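Helton Chores: Dataset Card

Version 2, 16 Aug 2026
Maintainer: Sakda Rungrueang
Status: usable, with known gaps (see Limitations)

Summary

Helton Chores is a set of simulated kitchen tasks for testing whether a manipulation policy can finish small household jobs without help. It covers putting food into bowls, taking it out again, clearing a counter, and opening and closing drawers. Everything in this release is rendered. Real-arm runs are kept in a separate set, Meesuk, which has its own card and its own license terms.

The question behind the set is narrow: given one instruction and one attempt, does the job get done? Partial credit is logged but does not enter the headline score.

Contents

Each task family holds 100 episodes, split 80 for training and 20 for evaluation. An episode contains wrist-view frames, joint positions, gripper opening, the instruction string and a success flag. Object poses are stored for evaluation episodes only.

Task families:
bowl_in – place a food item in a bowl
bowl_out – take a food item out of a bowl
clear – move all loose items to a tray
drawer – open or close a named drawer

Objects come from the Satuston asset pack. Textures are detailed on the food items and plain on most of the containers. Collision shapes are simplified, so contact with a curved wall can differ slightly from what the render suggests.
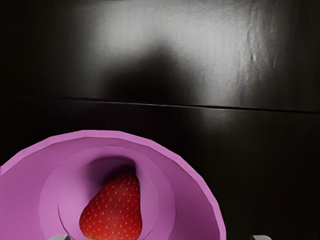 Wrist view, bowl family. Strawberry inside the pink bowl, gripper fingertips at the lower border.

The wrist view is the only camera input in the default configuration. Objects close to the gripper are often partly outside the image, and a policy that relies on seeing the full outline of a bowl will do poorly. Dark, glossy surfaces with broad reflections are included on purpose. Early baselines were tuned on flat gray counters and lost accuracy as soon as the background changed.

Baseline results

The Ternine policy was trained on all four families together and scored on the evaluation split, one attempt per episode.

bowl_in: 80 percent
bowl_out: 70 percent
clear: 40 percent
drawer: 70 percent

Most failures in bowl_out come from the fingers meeting the bowl wall before they close on the item. In clear, the usual failure is stopping early with one item left behind. The policy has no memory of what it has already moved.

These numbers should not be read as readiness for home use. A 40 percent clearing rate in simulation means a person still has to check the counter every time. Bowl tasks are closer, but fruit here is rigid and cannot bruise, and a grasp that counts as a success may be too hard for real food.

Limitations

No liquids, cloth or soft objects.
No people or pets in the workspace.
Success flags are set from final object pose and ignore how the item was handled.
Instructions are in English and use a fixed set of verbs.
Shadows and reflections vary by episode, but lighting does not change within one.

Changes since March

Drawer episodes were re-rendered after a hinge error was found in the cabinet model. Instruction strings now use "bowl" throughout – the earlier mix of "bowl" and "dish" caused label mismatches. Version 1 scores for the drawer family are not comparable.

Reporting problems

Send the episode ID, the configuration file and the commit hash to the maintainer. Reports on the success flag should also include the final object pose.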